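Tactile Objects in the Workshop: Notes for Session 4
Premow Short Course in Object Handling and Touch
Notes by Ľudovít Halás, revised 19 July 2023

Reading before the session: the Venter handout on grip and surface, pages 30 to the end. Skip the introduction, which promises more than the rest delivers.

1. What is being claimed

You will have met the claim that small textured objects "train the hand." Catalogs say it, and so do a good many people who run workshops. The Grokwood catalog lists 207 items under the heading of touch, and nearly every one is said to improve dexterity, focus or calm. I would like you to ask what was measured, who did the measuring, and what the hand was doing before the object arrived. In most cases you will find a product description and a testimonial.

This doesn't make the objects useless. A cube is a good thing to teach with. It has edges, corners and flat faces, and people can talk about it without special vocabulary. My doubts are about the step from "this feels interesting" to "this does you good."

2. Receiving versus reaching

Keep these two apart in your notes. When an object is put into an open palm, the person does very little. The skin gets contact, weight and some texture. When a person reaches for the same object, they have to choose a direction, open the fingers far enough and decide how hard to close them. Most of the published exercises mix the two and then report one result.
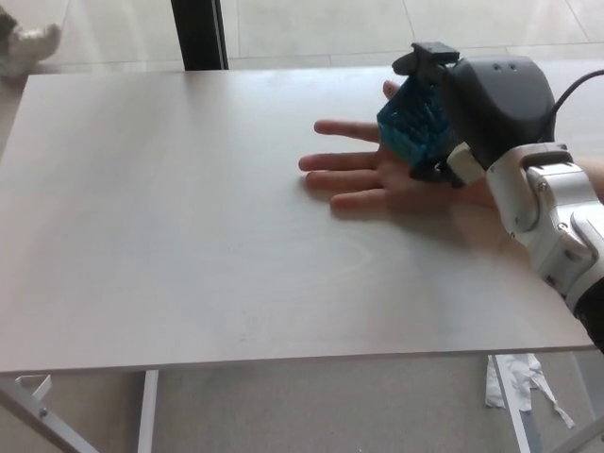
Fig. 1. Blue cube with a raised surface pattern, held over an open palm.

In the palm-up position the fingers can stay flat the whole time. Try it with your neighbor, eyes closed, and write down what you notice before you talk to each other. In the June group, people who talked first agreed with each other suspiciously well.

Things to write down:
Which part of the hand noticed the object first
Whether you could tell a face from an edge
Whether you wanted to close your fingers, and whether you did

3. The surface problem

A bumpy surface is supposed to give "rich feedback." Perhaps it does. But the feedback depends on what lies between the bumps and the skin, and the exercise sheets rarely say. 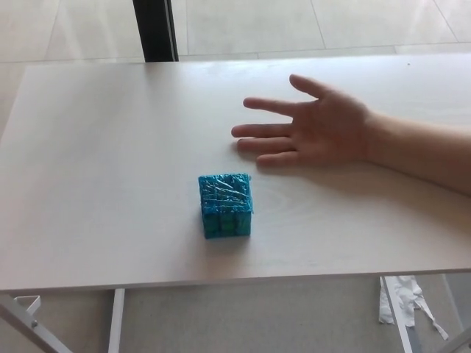 Packaging is the variable I would check first in any study of this kind. Film slides, creases and makes noise, and a person with closed eyes may well be responding to the noise. Compare the cube on the table in Fig. 2, tightly wrapped in clear, crinkled plastic, with a small fold sticking up at one corner. Ask someone to find that corner by touch and they may find the fold instead -- and you would have no way of knowing from their answer. The Jernham worksheet has a box for color and a box for size. It has none for wrapping.

4. For next time

Read the summary of the Jernham trial and bring two objections in writing. It reports 650 sessions, which sounds like plenty until you look for the number of people. I could not find it. Repeated sessions with the same few hands tell you about those hands.

Also bring one small object from home, no larger than your fist, and something to wrap it in. We will run the Section 2 exercise twice, bare and wrapped, with the order switched for half the room. If the wrapping makes no difference I will say so in the next set of notes.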